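Notebooks Bench Otard Entries Search

Otard, bench log, April
Plate-to-rack, left arm. Entry by I. Tóth

Picked up from the previous entry. Training set is now 498 episodes after I threw out the ones with a bad gripper zero. Same policy, same chunk length, retrained from scratch on the trimmed set. Training stopped at the usual loss plateau, checkpoint saved under the Otard folder.

Question for this round: does the policy learn plate tilt from the slot it is aiming at, or does it copy one average wrist angle? In the old set nearly every plate went in front of the others, so the two could not be told apart. The trimmed set mixes slot order on purpose.

Method. Left arm does all of the transfer. Right arm is commanded to a raised pose with the gripper open and held there, so that it stays out of the approach path. Clutter stays on the table (mug tree, corn in the basket), same layout for all runs. Only the plates and the number of slots already filled change between runs. Wrist angle logged at three points: lift, start of approach, release.

Result so far. Wrist angle at lift is nearly constant, as expected. At the start of approach it splits into two clear groups depending on which slots are taken. The spread inside each group is small. The old checkpoint gives one group on the same starts. I take this as evidence for the first reading, with the caution that slot position and plate color are still linked in part of the data. Venumden loader keeps color in the episode header, so the split should be easy to redo.

Failures are mostly of one kind — rim lands on top of an upright and the arm keeps pushing down. Longest run went to 1578 steps before I stopped it. No timeout was set. Set one now.

Open points:
- swap plate colors across slots, rerun the comparison
- force limit on the left wrist during insertion
- check whether the raised right arm ever enters the training views in a different pose. If it does, drop those episodes

Left gripper on a pale gray plate beside the rack, blue and yellow already slotted: 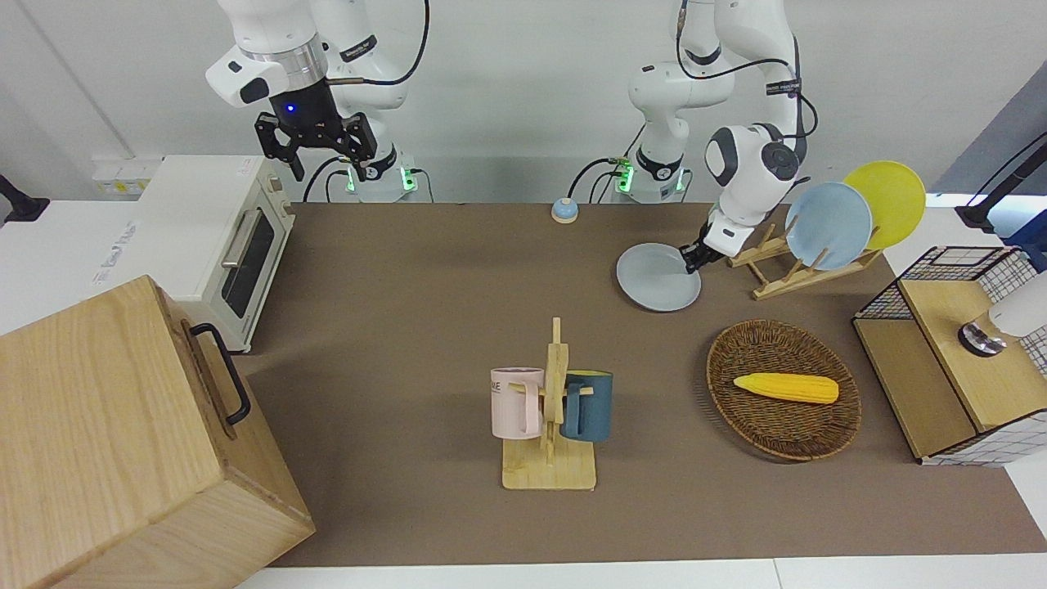
Otard bench log, p. 4

Color swap goes first. Do not touch the rack position until it is finished — the mark on the table is the reference for both checkpoints.

Recent entries
Gripper zero drift, left arm
Mug tree, approach from the side
Venumden loader: episode header fields
Slot order and sampling weights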